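Gridico Bench Practice Pack: a long-ish review from a small workshop

Four stars. Would have been more if the binder shut properly.

I've been meaning to write this up since July, when our copy of the Gridico Bench Practice Pack turned up at the Clenbridge workshop in a box that could have held a microwave. We run small robot arms on benches, mostly in pairs, mostly handling soft stuff like clothes and towels. None of it is big enough to throw you across a room, and that's exactly how we'd ended up with no written rules beyond a sticky note saying MIND YOUR FINGERS (my handwriting, sorry).

If you haven't come across it, the pack is a set of house rules for benchtop robots. You get a ring binder with 8 sections, a stack of wipe-clean cards, a pad of daily check sheets, some cable tags and a roll of floor tape. It cost us £600, and yes, I did swallow a bit. It isn't a legal standard and it says so on the first page, in bold. You still have to do your own risk assessment and you still have to know what the law wants from you where you are. What it gives you is a decent starting point for the everyday habits, written by people who have clearly stood at a bench and got cross with one.

The bits I liked

The daily check sheet is the star. One side of paper, takes a cup of tea to get through, and it goes in a sensible order from the floor upwards: mains leads, emergency stop, rail bolts, bases, cables, grippers, then whatever you've put on the table. Before this we all had our own order, so each of us was brilliant at spotting one kind of problem and hopeless at the rest. I never looked at bolts. Jagadeesh Lobo never looked at anything else.

I also like that it makes you write down what you found even when it's nothing. I grumbled about that for the first week! Then a gripper finger started slipping and we could flick back through the sheets and see "slight play, left" written three days running in two different people's handwriting. We'd each noticed, shrugged and carried on. It's a humbling little pad of paper.

The section on cables is the longest in the binder and it deserves to be. The rule of thumb is that every moving cable wants enough slack to reach the far end of the arm's travel and not so much that it can droop into the work. You're meant to walk each arm slowly through its full range with your eyes on the cable and nothing else, and then tie it where it wants to lie. With hard parts you can get away with being sloppy. With cloth you can't, as anything dangling will sooner or later find a fold to hook itself into.

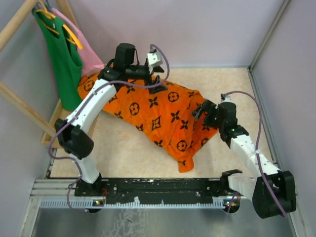

Two arms and a patterned cloth. The purple cables are what section three is all about, and the white tie on the right forearm is the sort of fixing it has in mind.

The binder is good on loops at the elbow, too. It asks you to check them with the arm bent right up as well as stretched out, and I'd only ever done the second one. Bent up is where a loop gets fat and starts wandering about. I now do both and I've become a bit of a bore on the subject.

Then there's the section on soft goods, which I hadn't expected to find in there at all. Most of the guidance I've read assumes you're picking up a nice square block. Here you get a proper couple of pages on fabric: keep hems and straps away from open gear teeth and rails, don't let a large piece hang over the front of the table, keep anything waiting its turn somewhere the arms won't brush against it on the way past. If you've got a rack or a stand on the bench, the advice is to treat it as part of the layout and put it on the drawing, with its height. We'd been plonking ours down wherever there was room. It now has tape marks, and I get told off if I put it back a thumb's width out.

There's also a sensible rule about colour and pattern, although it's tucked away in a footnote. If you're testing on fabric, keep a list of which pieces you've used, plain and patterned, light and dark, so that you don't fool yourself by only ever practising on the easy grey flannel. Good practice in the plain meaning of the words, that one, and it has nothing to do with safety.

The hands-in rule

This is the bit that caused the rows. The pack says no hands over the table while either arm has power to its motors. Either arm, mind you, and it doesn't matter that the one nearest you is parked. To straighten a sleeve you stop both, wait for the lights to show what your lights are supposed to show, say "in" out loud, do your straightening, say "out", and start again.

Saying it out loud felt daft. There are often only 2 of us in the room and we can see each other perfectly well. But I stuck with it, and I've come round. When you're watching a screen and somebody says "in", your hand comes off the mouse without you thinking. And it slows down the person reaching just enough that they look first.

What it costs you is time. If you're resetting a heap of cloth over and over, as we are, all that stopping and starting eats into an afternoon. Jagadeesh reckoned we'd lose too much work and wanted a softer version for slow speeds. I said no, we argued about it over a whole pot of coffee, and in the end we moved the rack so that less reaching was needed in the first place. The binder does suggest this, to be fair to it – "change the layout before you change the rule" is on one of the cards – and we should probably have read the cards before having the argument.

The bits I didn't

The binder itself. For this money I want rings that meet. Ours gape, so the pages catch and tear at the holes, and section five has already escaped twice.

The floor tape is useless on painted concrete. It was peeling by the first Sunday and we've replaced it with some decent stuff from the Schwaiger catalogue, which has stayed put ever since. The cable tags are fine but they're white, and so are a lot of arm links, so at a glance they vanish. Bright yellow next time, please.

The section on two arms sharing a space is thin. It has a nice diagram of overlapping reach and tells you to mark the overlap on the table, and then it more or less wishes you luck. I wanted a lot more on who gives way to whom, and on what should happen when both grippers have hold of the same bit of cloth and one of them stops. Do you let go? Do you hold? With a tea towel it hardly matters, with something heavier or stretchy it might. We've written our own page on it, which for the moment says both arms stop and both hold until a person has had a look. I'm not certain that's right for everybody.

I'd also have liked a page on the table surface and the front edge. Scuffs, chips, little scraps of stuff that get stuck down near the drive teeth. The check sheet says "clear debris" and leaves it there. How often? With what? A soft brush, in our case, with everything switched off at the wall, and I've scribbled that in the margin.

And the tone wobbles. Most of it is lovely plain English, then you turn over and somebody has written "personnel shall ensure the implementation of appropriate measures". Which measures? Tell me the measures!

Who should buy it

If you're in a big outfit with a safety department you'll have all of this already, and better. If you've got one arm in a spare room, it's too much money, and you could write yourself a single page covering the stop button, the cables and where your hands go. The pack suits people in between, with a couple of benches and a few different people using them, where everyone is careful in their own way and the ways don't match.

We've since bought a second set of the cards on their own for the Saltotcombe bench, and the lot over there took to them faster than we did. They skipped the argument about saying "in". They've also started leaving the check sheet clipped to the enclosure where it's the first thing you put your hand on, and I've pinched that idea for ours.

A couple of tips if you do go for it. Read the cards first and the binder second. Bin the tape. Photocopy the check sheet before you write on the first one, as the refill pads take ages to come. And do the slow walk-through of the cables with somebody else driving the arm, so you can crouch down and look at it from underneath.

Update: Gridico have replied to my email about the rings and are sending a new binder. Still waiting to hear about section six and the two-arm stuff.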